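Soup week, and other things I've put off

Aug 5, 2022

Quick one, dinner's on and I've got washing to hang out.
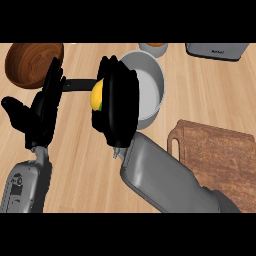 Why soup in August

Because the courgettes won't stop. Came back from two nights at Khôi's and there were marrows. Actual marrows. So it's soup, every day till Wednesday, and I don't care how warm it gets.

Base is the same each time. Onion, low heat, lid on, longer than you think. Garlic late. Courgettes in big lumps, salt, enough stock to just cover. Blend half, leave half. Tobiloba puts a spoon of peanut butter in hers and I was rude about it for years. I was wrong. Sorry Tobi.

Things that went in this week: mint (good), tinned sweetcorn (fine), leftover korma (no).

The freezer

Full. Found a tub labelled "Ojo??" in my own handwriting. No idea. Defrosting it in the fridge as I type, will report back.

Also a bag of peas older than the flat, I think. Binned.

Money bit

Someone asked in the comments what I spend. Last month was £131 on food for the 2 of us, not counting the takeaway, which I am not going to discuss. Would of been less but I bought the nice olive oil and then knocked it over. Half of it went under the cooker. Still can't face moving the thing.

Bread

Tried Khôi's no-knead loaf again. Left it overnight, forgot it, left it most of the next day too. Flat as a plate but the crust was lovely with the soup. His comes out tall and I've asked him what he does and he says "nothing, same as you", so thanks for that.

Next time: the great jam jar clear out, plus plum chutney if mum's tree does it's thing. If you've got a chutney that isn't mostly vinegar, put it in the comments please. Right, onions are catching, got to go.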